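Week 3 handout – learning from demonstration, hand-held grippers
Notes: Raili Salminen. Slides go up later

Recap. Policy = map from wrist camera view to next few gripper moves. Trained on people doing the task by hand, no robot needed for collecting. Folus set: 77 demos of cloth picking, 57 kept after filtering (bad tracking, mostly). Held-out test is 10 start positions, same for everyone.

Filtering rule is in Lụa Lục's note, read it before the lab. Dont invent your own or the numbers won't compare.

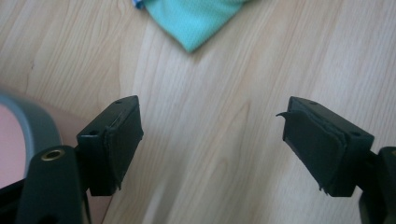 Contact is where the wrist view earns its keep. Policy never gets a force reading, only pixels, so it has to learn "cloth is between fingers" from how things look. Before the grasp that means a gap with bare wood in it and the folded turquoise cloth further back. Note also the pads – frayed at the edges, a flap peeling off the right one. The network sees that too, in every sample with those pads. Change pads and you've changed the input. Vakport result: 52 per cent success with new pads, no retraining. Small test, treat with care.

Fixes to try:
– random masking over the finger area
– mix demos from worn and fresh pads
– crop the fingers out (loses contact cue, usualy worse)

For next time: Heiskanen, sections on action chunking. Skip the proofs.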